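Temporary rumble strip

A temporary rumble strip is a portable ridge, or more often a set of ridges, laid across a traffic lane ahead of a work zone so that drivers notice they are approaching one. The strip makes a noise and shakes the steering wheel. It is meant for the driver who has already passed three orange signs, a flashing arrow and a man waving a flag, and has formed no opinion about any of them.

Temporary strips differ from the permanent kind, which are milled into the shoulder or centerline and stay there until the road is resurfaced. They also differ from speed bumps, a point that manufacturers make in their brochures and that motorcyclists dispute.

Types

Adhesive strips are glued to the pavement and peeled off when the job ends, or left behind when it doesn't end on schedule. They suit projects lasting weeks. The surface must be clean, dry and reasonably warm, three conditions that highway work in November seldom offers together.

Weighted strips rely on their own mass and need no glue or bolts. They are usually made of rubber or a heavy polymer, often with a steel core, and are hinged or built in sections so that they can be moved by people who would like to keep their backs. These are the usual choice for flagging operations and other work that packs up by the end of a shift.

A third group, the inflatable strip, was tried on a county road outside Brorbridge and is mentioned here for completeness. Two of the set were recovered.

Early use

Crews improvised long before there was a product to buy. Lengths of rope, old fire hose and sawn planks were all put down across lanes at one time or another, with results that depended on what the next truck was carrying. The Orneck highway district kept a supply of retired conveyor belt for the purpose and listed it in its inventory as "noise, portable."

The first purpose-made weighted strip in the region was sold by Ruppert, a maker of loading dock bumpers that found itself with more rubber than docks. The Ruppert strip was a single piece and took four workers to carry. It stayed where it was put, which was the main thing asked of it, and it could not easily be put anywhere else. The later Zavitz strip came in three hinged sections with a handle at each end, and most of the district's crews had switched to it within a few seasons.

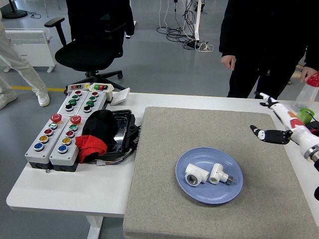 White pipe fittings, a tee and an elbow-style adapter, on a light-blue plate.

Placement

Strips are laid in groups called arrays. Practice varies by agency, but the Orneck manual calls for two arrays of three strips each on roads with higher approach speeds, and a single array elsewhere. The first array goes well upstream of the flagger, with a warning sign before it, since a driver who hits an unexpected ridge at speed tends to brake, swerve or call the district office.

Strips are set square to the direction of travel, at 90 degrees, so that both front wheels meet the ridge together. They are kept off sharp curves, fresh asphalt, loose gravel and marked crosswalks. The manual also says to keep them out of earshot of houses at night where practical. The phrase "where practical" has carried a good deal of weight in correspondence with the residents.

Laying the strips is itself work done in a live lane, and this is the standing objection to them. A device that protects the crew for an afternoon first requires somebody to walk out in front of the traffic and put it down. Most agencies now require a shadow vehicle, a spotter or a brief traffic hold while strips are placed and lifted. Truck-mounted machines that do the job without anyone leaving the cab exist and are popular with everyone except whoever signs for them.

Effectiveness

Candela Lozano, a traffic engineer for the Orneck district, recorded 1,704 vehicles approaching a one-lane closure over several shifts, some with strips in place and some without. Braking began earlier with the strips down. She also noted that 9 drivers crossed into the opposing lane to avoid the ridges altogether, having apparently judged head-on traffic the lesser nuisance. Her report recommends a "Do Not Swerve" sign, and an appendix concedes that those drivers would not have read it.

Jonatan Isaksson, a former flagger who now trains crews, has argued that the noise helps the workers as much as the drivers. A flagger facing the wrong way hears each vehicle arrive. He also warns that the sound becomes background within 30 minutes, after which only its absence is startling.

Maintenance

Strips creep. Heavy trucks nudge them downstream, and crews are expected to check the spacing during the shift and push them back during a gap. Grit under a strip makes it creep faster, as does ice. Cracked sections and worn hinges are grounds for retirement, and retired strips have been seen serving as parking stops, boat ramp edging and, behind the Brorbridge depot, a bench.

See also

Flagger
Shadow vehicle
Work zone taper

Shares: 30

3 comments

gravelroad_dee
We had the Ruppert ones. Four workers is generous. It was four workers and a long talk beforehand.

Tomasz K.
Could you add something on motorcycles? I ride through one of these every morning at 6:15 and "disputes" is putting it mildly.

hinge_pin
The bench is still there. Not comfortable.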